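Notes for talk, Idville meetup, Feb 25, 2020
Slot is 20 minutes including questions. Aim to stop at 15.

Opening. Say who I am, thank Eleni Matić for the invitation, do not tell the parking story again.

First point: everyone assumes the hard part of teaching a robot is the robot. Ask for a show of hands, who has tried to teach a teenager to load a dishwasher. Same problem. You know how to do it, you've done it for years, and the minute you have to show someone you grab the plate in a way no human being ever has.

Two ways we've tried at Prurkach. Remote control first. You sit at a desk, you push a stick, the arm does something close to what you meant. In October we spent most of a week getting 17 good runs of one task that I can do with my eyes shut. Operators hated it. I was one of the operators. (Pause. Somebody usually laughs.)

Second way is to leave the arm out of it. You hold the grippers yourself, one in each hand, and do the job at a table. The marker cubes give us the position of each hand, the camera gives us the view, and the robot gets its lesson later, when you've gone to lunch. We did 200 runs the first week we tried it.

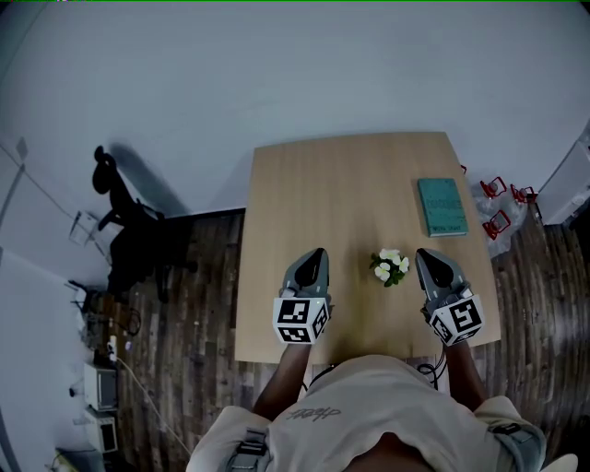

Now slow down, this is the part I want people to take home. Holding the gripper changes how you behave. You have two fingers per hand and no feeling in either of them. People forget this for the first few tries and go at a flower stem as if they still had thumbs. Then they get careful, and then they get too careful, and the robot learns to hover. We have a model called Fallura that hovers beautifully. It would make an excellent helicopter.

What helped:
Let people practice before you record anything. I used to skip this to save time.
Keep the first grasp even if it's ugly, as long as it holds. Fixing it three times teaches the robot to fix things three times.
Move your whole body if you need to. The robot can work out reach later, your elbow can't.
Keep both grippers where the camera can see the cubes. If one goes behind your other hand, do the run over.

Story about Matei goes here if there's time. Matei is the second arm, the one that copied my habit of tapping the table before picking anything up. I didn't know I had the habit. My wife did.

Be fair about the downsides. Hand-held runs are fast but a person can do things the arm can't, and you only find out on playback – usually with visitors in the room. We throw out those runs. Remote control is slow but whatever you record, the arm has already done it once. We still use both.

Questions. Somebody will ask when it will fold laundry. Answer: after I do.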